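A visit to the snack shops of Dallusdale
Sep 20, 2006

I have been meaning to write this up ever since we got back, and my notes are getting crumpled in my coat pocket, so it had better be now. Dallusdale is a small town with a long main street, and for one day each September the little food shops along it throw their doors open and let you poke around, ask silly questions and eat far too much. I went last year and only managed the bakeries. This time I wanted the convenience stores, and the nuts in particular, as I have been told off more than once for going on about peanuts.

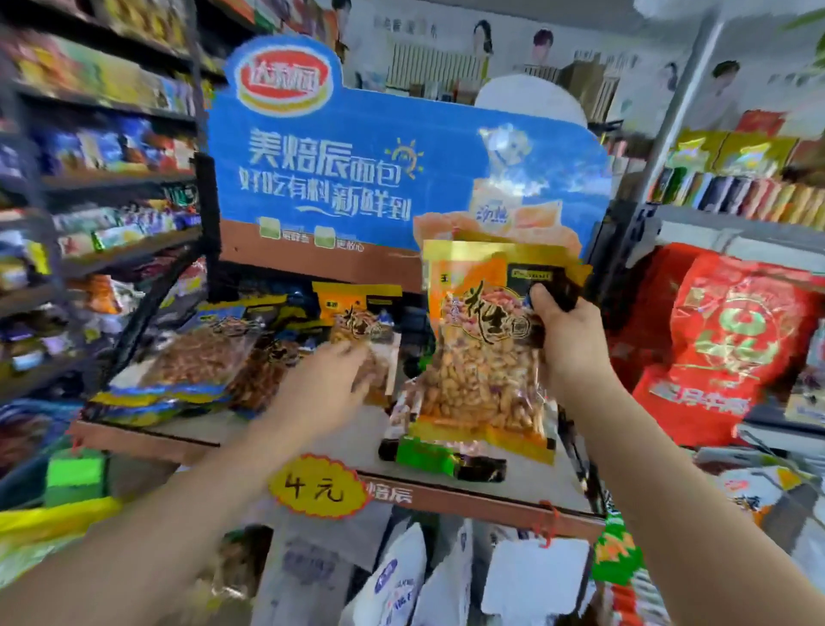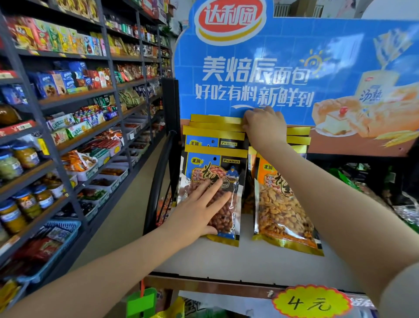 Bags of peanuts on the snack rack, under the big blue bread board

I started at the shop on the corner by the bus stop, and I could happily have stayed there until closing. It is a small convenience store of the kind I love best, with snacks wherever there is room for them. Along one side run tall grey metal shelves with boxes of snacks and juice drinks up top and blue packets of biscuits on a shelf in the middle. I am always drawn to the part where everything hangs and leans and overlaps, though, and the snack rack did not let me down.

The peanuts have a window in the front of the bag, so you can see what you are getting. I wish more snacks did this! So many crisps at home come in a shiny bag with a lovely picture on it and then you open it and half of it is air. Some of the peanuts are sold in their shells and roasted, a nice reddish tan colour, and packed in tightly. The lettering on the front is done in big brush strokes, 花生, and even if you can't read a word of Chinese you would know it again in another shop, it is that bold. (It just means peanuts. I was quite proud of myself for learning that one.) There is a blue and gold bag as well with the word "Peanut" printed in English in a little dark box, and a small cartoon person in blue down the side, which made me smile.

Hanging to the right of the blue and gold bags was an orange and gold one filled with something golden and crispy looking. Broad beans, I thought, though my companion was equally sure it was another sort of peanut. We argued about it all the way to lunch and neither of us had thought to buy a bag and settle it. If you go, please buy one and let me know.

Over the whole lot stands an enormous blue board for 达利园 bread, with a wavy top and a tiny drawing of a sun on it. The slogan, 好吃有料新鲜到, was translated for me as something like "tasty, well filled and freshly arrived". There is a picture of sliced bread and a slice of cake with a cherry on top, and I'm afraid it worked on me completely, as I went straight off afterwards to find some cake.

The yellow starburst price tag on the edge of the shelf says 4元, written in by hand in black. I do like a handwritten price. We have the same sort of tags at our greengrocer's and I would be sorry to see them go.

I asked at the counter what people buy most and was told peanuts in the shell, by a mile, and mostly in the evening. People take them home to have with tea or in front of the television. You need a bowl for the shells, I was warned, and preferably a second bowl, and you should never eat them on a light-coloured sofa. I bought two bags and have since broken that rule.

From there we walked up the hill to Brurkemow, a wholesaler which supplies several of the shops on the street. It sounded dull on the leaflet and I nearly skipped it, and it was one of the best stops of the day. You are taken round in groups of 13 and our group was full, mainly with families. The smell when you go in is glorious – sugar, salt, roasted something and cardboard. They keep 400 different lines, everything from boiled sweets to seaweed, and the stock is laid out in the order the vans go out, so the shops furthest away are nearest the back wall. I would never have thought of that.

They let the children build a rack of their own in a side room. Each child had an empty stand, a basket of packets and ten minutes, and off they went. The results were wonderful. One had sorted everything by colour from red to purple and another had put all the chocolate at knee height so that "small people can reach". The man running it told us the second child had got the hang of the trade already.

He talked us through hanging stock as well, and I found this properly interesting. Light bags go up on the hooks, and heavy ones are better lying down or standing on a shelf. The older packets are pulled forward and the new ones go behind, which I did know from a summer job, but he also squares up the tops of the bags with his fingertips as he passes, every time, without looking. I noticed shop people doing it all afternoon after that. I have started doing it in my own kitchen cupboard.

Lunch was at Alva, a café halfway back down the hill with 18 seats and a queue out of the door. Do wait. We had noodle soup with greens and a saucer of boiled peanuts on the side, soft and a bit salty and quite unlike the roasted ones. I had never had them boiled before and wasn't sure for the first three or four, then I finished the saucer and asked for another. The tea comes in a big pot and they keep topping it up. The only grumble I have is that the tables are very close together and I put my elbow in a stranger's soup, for which I apologise again.

The afternoon was the roasting demonstration at Loltari, which is a little workshop behind the chemist's. You have to go down a passage, and the sign is easy to miss. They roast nuts in their shells in a big pan with hot salt, turning them the whole time with a flat paddle, and you can hear when they are nearly done as the rattle gets lighter and drier. We were each given a go with the paddle. It is hard work! My arms gave up quite quickly and I was very glad to hand it over. The nuts have to cool before you eat them or they taste soft and beany, and we were made to wait and then given a paper cone each. Still faintly warm, crisp, a touch of salt on the fingers. I can taste them now.

They also had a table of old nut tins and paper bags going back years, and I spent ages there. Some of the printing on the paper bags was beautiful, three colours at the most and slightly out of line, so that the red sat a bit to the left of where it should. A lady beside me recognised one from her childhood and got quite teary, and then we both had another cone.

A few practical bits if you are thinking of going next year.

Getting there: the bus stops at the corner shop, so you can start where I did. Parking is in the field past the church and it was muddy.

Money: take cash. Entry is free, but you'll want to buy things, and the smaller shops would rather not be handed a big note for one packet of biscuits.

Timing: Brurkemow fills up first, so put your name down there as soon as you arrive and then go and look at the shops. They stop taking names once they reach 100 for the day. Loltari does the roasting again every hour and you can turn up when you like.

Bags: bring one, and a strong one. I took a thin cotton thing and the handle went on the way back to the bus, with peanuts in their shells rolling off down the main street and a very pleased dog behind them.

Steps and so on: the main street is flat, the hill is steep, and the passage to Loltari is narrow and uneven underfoot. We did see one pushchair get down it, with a bit of lifting.

I came home with the peanuts (fewer than I set out with), some blue packets of biscuits, a bun with cream in the middle that didn't survive the journey, and a jar of pickled radish I don't remember choosing. The peanuts were gone in two evenings. The radish is very good with cheese on toast.

Next year I want to do the noodle makers at the far end of the street, as we ran out of time and could only look through the window at them. And I will be buying that orange and gold bag.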